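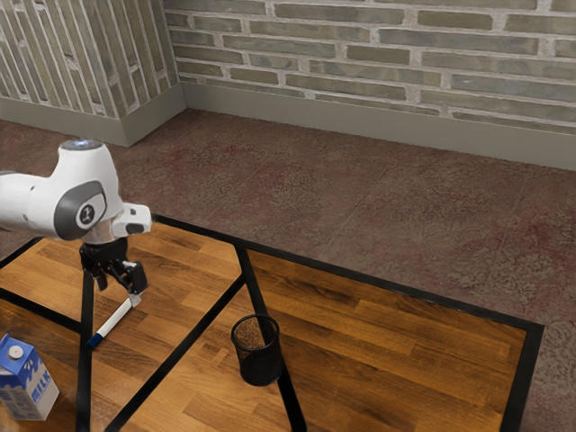 A simulated arm holding a marker in the pencil cup task, part of the Kundatura collection from Dresov.

Dresov opens Kundatura, a set of simulated tabletop examples for teaching robot arms

Hi everyone, Yolanda Whitfield here. I run data collection at Dresov, and I asked if I could write this release myself instead of handing over my notes, so please forgive the brackets and the enthusiasm. We're opening up Kundatura in May! It's our collection of examples for learning systems that control a robot arm, and the first batch has 851 of them.

Every example is one attempt at one small job on a table, done in simulation by a person steering the arm. We save the camera views, the joint positions, the gripper commands and a plain sentence saying what the job was. "Put the marker in the pencil cup" is the one I've spent the most time with, and I still enjoy it. A marker is long and skinny, the cup's opening isn't generous, and if you grab the barrel at a bad angle you won't find out until you're right over the rim and the thing is pointing off to one side. Then you have to decide whether to tilt the wrist or put it down and start again. We want both of those in the data.

That's probably the part we argued over most. My first plan was to keep only the clean runs, and I had a nice tidy folder of them. Then our training lead, Arjun Benavides, ran a policy on the tidy folder and it did fine right up to the first slip, at which point it just sort of hovered. It had never seen anybody recover from anything. So we went back and recorded 200 runs with fumbles left in, each one marked at the moment things go wrong and again where the operator gets it back. If you only download one piece of Kundatura, I'd make it that one.

Some practical things people have already been asking me.

The operators. We had 11 people steering, all trained on the same controls for two afternoons before anything they did was saved. I was one of them (not the best one, my grips tend to be low). Operator numbers are attached to every run, so you can hold one person out and see whether your model has learned the task or has learned that person's habits.

The rooms. Walls, floors, tabletops and lighting get swapped between runs. You'll see a table of wood planks with black strips across it, brick behind, tile underneath, and then the next run could look nothing like it. Objects that have no part in the job are left out on the table too. A milk carton has no business in a marker task, and a model needs to learn to leave it alone.

The sentences. We wrote the instructions the way people talk. Some say "pencil cup," some say "pen holder," a few just say "the black cup." I fought for the sloppy ones and I'm glad I did.

The controls came from our friends at Zorkum, who built the hand controller and the software that ties it to the simulated arm. The early version had a lag that made everybody overshoot, and those recordings are gone, I threw them out myself. The version we used for the whole release feels a lot closer to moving your own hand. Zorkum will be putting out its own notes on the controller later on, and I'll let them tell that story.

"The value for us is in the labels around the mistakes," says Benavides. "I can get a model to copy a good run. I've had a much harder time getting one to notice that it's having a bad run, and these examples give me something to train on."

What Kundatura won't do: it's simulation only, so please don't expect a policy trained on it to walk straight onto your bench and behave. Contact in particular is simpler in the simulator than in life. It's also all one arm at a time, with a two-finger gripper, on a table. We'd like to add two-arm jobs and drawers, and we haven't set a date for either.

The collection is free for research and teaching. Companies can use it too under a separate license, and the price depends on size, so small shops shouldn't be scared off. You'll get the recordings, the instruction sentences, the scene files and the script we use to replay a run, which is handy if you'd like to render the same attempt from a different camera.

If you find a bad label, send me the run number and what you think it should say. I read those myself, usually before 9 in the morning with coffee.

About Dresov
Dresov makes training data and simulation tools for teams working on robot manipulation.

Press contact
Yolanda Whitfield, Data Collection, Dresov
Interviews, sample recordings and stills available on request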